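## 4. Putting the cover on

Right, you've got your table up and the legs locked (section 3 if you haven't, and do check that back left one, mine likes to pretend). Now for the cover. I've dressed more Jilham tables than I care to remember and this is the order I've settled on.

1. Wipe the top down and let it dry. Crumbs show through as little bumps.
2. Unfold the cover on the table itself. Dragging it over a floor scratches the shine off.
3. Find the middle of the cloth and put it on the middle of the table, then work outwards with flat hands.
4. Leave the clips in their bag for now!

**Note:** fold lines are normal on a new one. Miroslava irons hers through a tea towel, but I'd never dare.

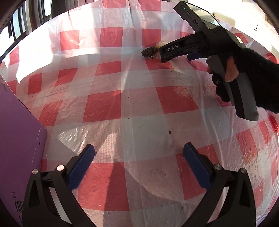 Getting the pattern straight is the fiddly bit, and it's worth five minutes before you clip anything. Pick one line and stick with it. On a red, pink and white check like this I go by the pale stripe near the middle, with a red square either side of it, and I get that running true before I even look at the edges. Shine will fool you, so if the far squares look washed out, walk round and check them from the other side.

5. Smooth the creases towards the nearest edge, a bit at a time.
6. Fit the clips, opposite sides first, then the ones in between.

**Caution:** keep hot pans and teapots off it, even with a mat. Thin plastic marks in seconds, and I've a ring on my Verow one to prove it.

If it still won't lie flat, leave it overnight and try the clips again on Friday or whenever you've the patience. Spare clips are in section 7.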